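Features | Food | Work | Archive | Subscribe
Work & Machines

The Dish Room Learns to Set a Table

At ten in the morning the loudest thing at Ladorwood is the bread slicer. The catering company cooks lunches and dinners for family parties, funerals, and small weddings, and it rents out the tables to go with them: cloths, plates, bowls, kettles, the works. Its stock of china runs to 1000 pieces, hardly any of it matching, and that is the whole charm of the place. Customers come in asking for the plates with the roses, or the ones like their grandmother had.

They are also the reason So-yul Cha spent years with sore wrists. She has run the dish room since the company had one van. Every plate that goes out comes back to her, gets washed, dried, checked for chips with a fingertip around the rim, and stacked by size. Then somebody has to lay out a trial table for each booking so the customer can approve it. Then the trial table gets cleared, and the stacks go back on the shelf.

"The cooking people talk about burns," she says. "In here it's thumbs. You pick up plates with your thumbs all day and at night you can't open a jar."

I had come expecting to write about a dishwasher. Ladorwood did buy a new one, a big Stüber with a conveyor, and it is a fine machine. But what everyone wanted to show me was the side room, where a small firm called Vunuvus is working with the dish crew on a system that can handle mixed china. The plan is a pair of robot arms that will sort, stack, and lay out the plates for trial tables. The arms themselves are due in December. For now the work is all teaching, and the teachers are the people who already know how to do it.

They do it with hand-held grippers, one for each hand. You squeeze, the two fingers close, and a camera on the tool takes in what the fingers are doing. Do a job enough times that way and you have a record of how a person does it, which is what the arms will learn from. I was given a turn and found it wonderful and humbling in the same minute. Lifting a saucer took me four tries. Cha can square up a stack of soup dishes with the things while carrying on a conversation about her nephew's driving test!

The side room is fitted out like somebody's home, on purpose. Ladorwood's trial tables were always laid there, and customers liked it, so the sideboard stayed, and the rice cooker and the kettle stayed on the sideboard. When Vunuvus first visited, the engineers suggested a plain steel bench and one kind of plate to start with. Cha talked them out of the bench on the first day and the plates on the second.

"Our tables have cloths on them," she told me. "Cloths have folds, plates have flowers. If it can only work on a steel bench it can go work in a hospital."

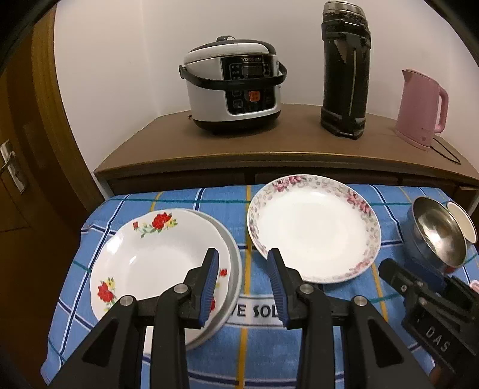 Red flowers on the scalloped dish, pink on the big plate behind: mixed china on the blue plaid cloth, with both grippers at the table.

Olumide Effiong, who leads the project for Vunuvus, laughs when I repeat her line about the hospital. He admits that she was right. Shiny metal bowls throw highlights, thin rims sit nearly flush on the plates beneath them, and a patterned cloth is a busy thing for software to look at. All of it is difficult, and all of it is what the job consists of. He would sooner meet those problems now than on the morning of a wedding.

What surprised me most was how much talk the project has stirred up among people who used to work side by side without discussing the work at all. To teach a move, you first have to agree on it. Do you lift the top dish from the side or the front? Which hand steadies the stack? There turned out to be two schools of thought on this at Ladorwood, and they had been quietly restacking each other's shelves for years. The matter was settled over a long lunch, with plates as evidence. (Side lift, steady with the left. The front-lifters are still grumbling.)

The crew now splits the shift. Half of it is regular dish room work, and the other half is in the side room with the grippers, paid at a higher rate, in turns of twenty minutes so that hands get a rest. Cha keeps the rota on the back of the door. She also has a say in which recordings are kept, and she is strict. A move that gets the plate there but lets the rim knock against its neighbor gets thrown out. She can hear it from the hall.

I asked the obvious question, and I asked it of everyone, with the managers out of the room. What happens to your job when the arms arrive? Answers varied. One of the younger washers said he hoped to be off plates and onto deliveries by then anyway. Another was frankly worried and said so; she likes the dish room, she likes the radio in there, and she has seen a workplace shrink before. The company has put in writing that no hours will be cut during the first year. A year goes by fast, as she pointed out, and I think she's right to keep asking.

Cha has her own idea of what should come next, and she has taken it upstairs. Trial tables are the part of the business customers love, and Ladorwood has been turning people away for lack of hands to lay them. If the arms can do the fetching, stacking, and clearing, she wants her crew out front with the customers, helping them choose. They know the china better than anyone in the sales office. They know which pink plates look gray under evening light, and which bowl everybody asks for and then sends back because it's too deep for the ladle.

There is a precedent, of a kind. Groseo, a linen service two streets over, brought in folding machines a while back, and some of the folders there moved into repairs and alterations, work the firm had been sending out. Two of them came by Ladorwood in the spring to talk with the dish crew over coffee. Their advice was practical: get the new job titles before the machine is plugged in, and make friends with whoever services it.

Effiong, for his part, is careful about what he promises. The first arms will work slowly. They will handle plates and shallow dishes, and leave glassware and anything with a handle to people. Chip-checking stays with people too, and may for a long time. Nothing he has tried comes close to a fingertip that has gone around that many rims.

I went back for a second session before I left, determined to improve. Cha stood at my elbow, moved my left wrist a little lower, and told me to stop looking at the gripper and look at the dish. It was the same thing, she said, that she tells every new washer about their hands. I got the saucer up on the second try and set it down again without a knock. She nodded, took the grippers from me, and went on with her twenty minutes.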